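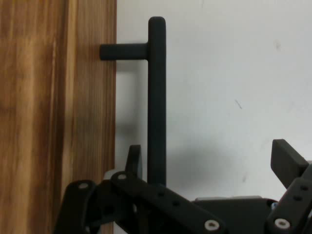 My grandmother kept her buttons in a cookie tin, and when she died there were 77 of them in it that matched nothing anybody owned. I got the tin. My brother got the car. I've never been sorry about it.

I bring this up because I spent most of last October learning to make buttonholes by hand, which is a thing you can still do if you have good light and a lot of patience (I had the light). My teacher was Nusrat Bepari, who runs a mending class above the bakery in Dulden. It cost me 33 dollars for the evening, thread included, and I went back four times.

The first night she handed me a scrap of blue cotton and told me to cut a slit in it. I froze! You spend your whole life trying not to cut holes in shirts. Then you whip around the edge, knot by knot, pulling each one up snug so the little purls sit in a row. Mine looked like a caterpillar that had been stepped on. Nusrat turned it over, looked at the back, and said, "Do another one." She said that a lot.

She learned in a shirt shop called Juhl, where the new girls had to finish 300 practice holes before they were let near a collar. She still has a strip of hers pinned up by the kettle, and the early ones are pretty awful -- I found that more cheering than anything she said out loud.

So what do you need? A short needle, sharper than you think. Waxed thread. Small scissors that have never once touched paper. Mark the hole a hair longer than the button is wide, and longer still if the button is a fat one with a dome. Stitch a line around the mark before you cut, so the cloth doesn't fray while you're swearing at it.

By the third class I had a hole I'd wear in public. It took me about 60 minutes, and it's on the cuff of a gray cardigan, the left one, where my watch mostly covers it. The button is from the tin, green glass with a chip on one side.

I'm doing the other cuff next. The button won't match, but I've already picked it out.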